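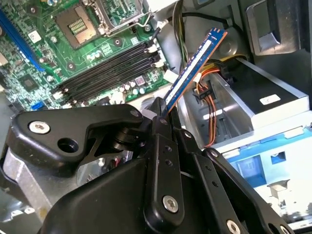 Tumelo Mnguni thinks we should have hired a student. He said so when the quote came in, again when the crate came in, and he has just said it in the comments, where he adds that a student brings their own hands and you don't have to budget for spare fingers.

Fair enough. We did have to budget for spare fingers.

Herkolier two-finger gripper, long-term review
Last updated: 2019-08-09
Print this article | E-mail to a colleague | 14 shares

We take old desktop computers apart at the Clandau bench and sometimes put them back together. Memory comes out, the processor comes out, the drive and the cards come out, and everything has to land somewhere the next step can find it. In April we bought a Herkolier gripper to do this on the arm we already owned. I have put off reviewing it until I stopped being angry about the cable.

The gripper lists at $800. I mention it first because it was the number I put in the budget request, and it bears about the same relation to what we spent as the sticker on a used car. The adapter plate for our arm is $186. A spare set of fingers is $229, and you want the spare set on day one, whatever the Trindade sales rep tells you about service life. Ours told me that fingers were "basically permanent." Fingers that work inside a steel computer case are a consumable, like printer toner, and should be on the same line of the spreadsheet.

As for the hardware, I like it more than I wanted to. The fingers are slim enough to go after a memory stick without flattening the neighborhood, and the grip is steady on something long and thin held by one end. Force adjustment goes low enough for circuit boards if you're willing to spend an afternoon with the manual, which was translated by someone with a deadline. The linkage uses ordinary screws. I've paid extra for equipment that didn't.

What it's bad at is cables. A desktop computer is mostly cables with a few parts hidden underneath, and the gripper takes up more room than the brochure drawing suggests. Measure the whole body of the thing, arms and housing, before you decide it will fit beside a power supply. We measured the fingertips. We then spent some two weeks working out approach angles that didn't involve hooking a drive lead on the way out.

Now the part of the budget that gets left off. You need a place to put things down. I had written "tray" on the planning sheet with no amount next to it, and we tried an actual tray, and parts slid about on it like groceries in a trunk. Flumia will quote you a machined fixture at a price I took for a typo. We printed ours. 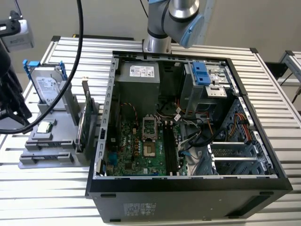 A slot for the drive, a shallow recess for the processor, an upright slot for a card. Print it in gray, since every other color shows the mistakes. The plastic costs next to nothing, but the design time doesn't, and if you charge labor to the project (we do, on paper) the fixture will embarrass the gripper. Leave a few slots you don't need yet. We redid ours after discovering that drives sometimes travel with their plastic caddies and don't fit where a bare drive would.

Same goes for the table. Ours is slatted aluminum, so anything can be bolted anywhere, and anything small can be lost anywhere. Budget for screws.

Would I buy it again? Yes, with the plate and the spare fingers on the same purchase order. Asking for more money in May was a conversation I'd have preferred to skip. If your work is mostly unplugging connectors, spend the money on something smaller, or on Tumelo's student.

Pros: steady on thin parts, normal screws, quiet
Cons: bulky body, adapter sold separately, the manual, the cable exit pointing exactly where you don't want it

Bought with our own budget through Trindade. They did not ask for the box back, so we still have the box.

2 comments | Print | E-mail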